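4. Drying and Storing the Cover
Applies to Bulteo mattress covers, all sizes. Complete section 3 (Washing) first.
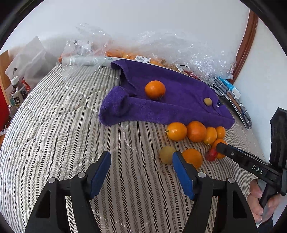

4.1 Line drying
1. Shake the cover out and pull the corner pockets right side out.
2. Hang the cover over two parallel lines, patterned side down. Do not use clips on the elastic edge.
3. Turn the cover once the top layer feels dry.
4. Check the seams by hand before refitting. Seams dry last.

4.2 Machine drying
1. Set the dryer to low heat. Do not load more than one cover at a time.
2. Run for 51 minutes, then stop the machine and refold the cover so that the inner layer faces out.
3. Repeat on the no-heat setting until dry.

CAUTION: Do not use a spin speed above 600 rpm before machine drying. Higher speeds can crease the backing permanently.

Note: Fruit and juice stains must be treated before drying - heat sets them. See section 3.4.

4.3 Storage
1. Fold the cover lengthwise into four layers, then roll from the foot end.
2. Place the roll in the Hatinance storage bag and close the zipper, leaving a small gap for air.
3. Store flat. The shelf must be at least 61 cm deep for the king size.

Note: Covers stored over the winter should be aired in March or before first use.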